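Workshop Notebook, Rovalthorpe Building, Room 3
March entry: small-parts store, relabeling and stock check
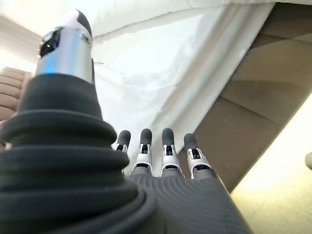

Where should a part be put back if its drawer label is missing or cannot be read?
It goes in the gray returns tray at the end of the long bench, with a slip giving the part name and the initials of the person returning it. Parts are moved from the tray to a drawer only when the drawer number has been confirmed in the register.

Entry opened by Aoife Scanlon. Present for the morning session: A. Scanlon, Karim Soliman, Halyna Kostiuk. Svyatoslav Stasiv joined after lunch.

Purpose of the work. The small-parts store was last labeled in full when the cabinets came over from Basbridge. Labels have been replaced one at a time since then, in several hands and at least two numbering styles, and the register no longer agrees with the drawers. The work recorded in this entry covers the three steel cabinets on the north wall. The open shelving and the sheet material rack are excluded and will be entered separately.

Extent. The three cabinets hold 132 drawers between them. The register as printed at the start of the session listed 406 item lines against those drawers. It was agreed that the register would be treated as the starting point and corrected against the drawers, drawer by drawer, and that no part would be moved until its line had been read aloud and marked.

Method. One person opened the drawer and read out the contents. A second person marked the printed register. Ticks in black mean the line agrees. Red underlining means the part is present but the size, thread or finish is wrong in the register. A red circle means the part was not found. Parts found with no line in the register were bagged, given a slip and set on the bench in drawer order. K. Soliman measured all unlabeled fasteners with the digital caliper and the thread gauge before they were bagged.

Quantities were not taken for washers, plain nuts or cable ties. For these the register will carry only "low", "half" or "full", as agreed with Solomiia Hrytsenko, who places the orders.

Findings, cabinet A. Metric machine screws, M2 to M6. In good order apart from the M2.5 and M3 drawers, which were mixed along most of the second row. Sorting these took up the greater part of the morning. Button head and socket head screws had been kept together by length; they are now separated by head first and length second, and the register has been changed to match. Two drawers had cracked front tabs. They still run and have been left in place with tape over the break.

Findings, cabinet B. Inserts, spacers, standoffs, springs and clips. The spring drawers are poor. Most of the springs carry no part number and the supplier's bags were discarded at some earlier point. H. Kostiuk has grouped them by outside diameter and free length as a temporary measure. Compression and extension springs are in separate drawers. Anyone who knows the origin of the short black extension springs in B-27 is asked to write it in the margin of this page.

The nylon spacers were found in four different places and are now in one row. Brass inserts for heat setting have been moved up to eye level at the request of several users.

Findings, cabinet C. Connectors, crimps, heat-shrink tubing and fuses. The crimps had been returned to the wrong drawers on many occasions, and some bags held two sizes. Mixed bags have been thrown out where the sizes could not be told apart with confidence. Heat-shrink offcuts shorter than a finger's length were also thrown out. Fuses were checked individually against their marked rating, and the drawer now has a divider.

Labels. Printed on the Nellance label maker, black on white, 12-point capitals. Format is cabinet letter, dash, drawer number, then the part on the second line. No abbreviations other than the usual thread sizes. The old labels were removed with a plastic scraper and a cloth dampened with isopropyl alcohol. The adhesive on the oldest set did not come away cleanly, and some drawers in cabinet C will need a second pass. Handwritten labels are no longer to be added. If a new one is wanted, leave a note on the clipboard and it will be printed with the next batch.

Correction to the above, S. Stasiv, 3:40 p.m.: drawers C-08 and C-09 were labeled in reverse. Fixed. The register was correct and has not been changed.

Register. The corrected copy was typed up in the afternoon and saved to the shared folder under file number 2330. The marked paper copy is in the binder behind this notebook and should be kept until the next check. Lines circled in red have been left in the register with the word "absent" so that S. Hrytsenko can decide which are to be reordered and which dropped.

Items to order, passed to S. Hrytsenko:
M3 socket head, 8 mm and 10 mm, stainless
M2.5 plain washers
Clear resealable bags, small
Drawer dividers for the Marchuk cabinets, narrow pattern
Label tape, two cartridges
Replacement front tabs, if the supplier still lists them

Open points.
The returns tray is too shallow for bagged connectors. K. Soliman to look for a deeper one in the Basbridge stores.
It has been proposed that long-handled tools be moved off the top of cabinet B. No decision taken.
The key for cabinet C sticks and should be turned with the door held closed. H. Kostiuk has asked for graphite.
Unidentified parts will stay on the bench in their bags until the end of March. Anything unclaimed at that point goes to the mixed bin under the window.

Note on working practice. Users are reminded that whole drawers are not to be taken to other rooms. Take what is needed in a dish and sign the sheet on the cabinet door if the drawer is left low. The dishes are stacked beside the vise.

Bench wiped down, floor swept, caliper returned to its case and the battery replaced. Store reopened to users at 4:15 p.m.

Second pass on the cabinet C adhesive to follow. A.S.

Added later, H.K.: graphite received, lock treated, key now turns freely. Springs in B-27 still unidentified.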